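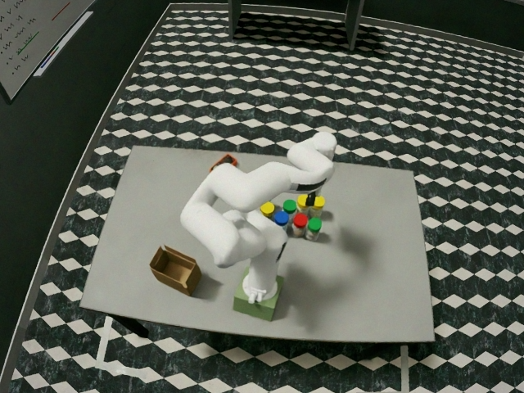

20 September 2018
Bianca Pascu

Ticket: gripper quote for the bottle cell, and why the order is on hold
Status: open, waiting on supplier

Problem
The purchase request for the Bastex cell was due to go out this week. In the simulation the arm picks small capped bottles out of a tight group and drops them in an open carton to its left. Single bottles are fine. When two bottles stand side by side, the fingers catch the neighboring cap on the way down and the run stops with a collision error. I don't want to sign for a gripper until we know if that is the gripper or our layout.

What was quoted
Jurus, small two-finger gripper with adapter plate: $1,914.
Spare finger set, blank, cut to our drawing: not in the quote. Asked for it.
Pedestal: we build it ourselves, material only.
The arm is already paid for and is not part of this ticket.

Log

1. Reran the standard pick order. Same error, same pair at the back right. Saved the run.

2. Checked the tool offset. It was off by 3 mm, left over from the older finger model. Corrected it and ran again. Fewer stops but they did not go away.

3. Changed the pick order so the front bottles go first. This helps the arm but does nothing for the fingers, since the pair at the back is still a pair when we get to it.

4. Ran 1,000 picks overnight with bottle positions shuffled a little each time. 37 stops. I went through all of them. Every one was a finger touching a cap next to the target. No stops at the carton, no reach errors.

5. Swapped in the thin finger shape from the Jurus drawing file. Short test only, no stops so far. The long run is queued.

6. Called Jurus. They say the thin fingers fit the same gripper body and can be ordered later. They would not give a price over the phone. Written quote promised, no day given.

7. Looked at the Chevalier gripper again as a fallback. It opens wider, and that is the wrong direction for us. It also needs air, and there is no air line at that end of the shop. Dropped it.

Reach
The pedestal position near the front edge of the table works for both the bottles and the carton. Please don't move it in the model without a note here. Skivwood is cutting the real tabletop from those measurements and they want the hole pattern before they start.

Budget
This has to come out of the current equipment line. If the thin fingers push the total over what was approved, I need to file a change before the October cutoff, and that takes a signature from Bastex as well. Ordering the gripper now and the fingers later would mean two shipping charges and two sets of paperwork – I would sooner wait for the one quote.

Still to do
Long run with thin fingers, same shuffle settings as step 4.
Written price from Jurus for two finger sets, one to use and one spare.
Ask Jurus if the return period starts at shipping or at delivery.
Send hole pattern to Skivwood once the long run is done.

Leaving this open. The purchase request stays in draft until the price is attached.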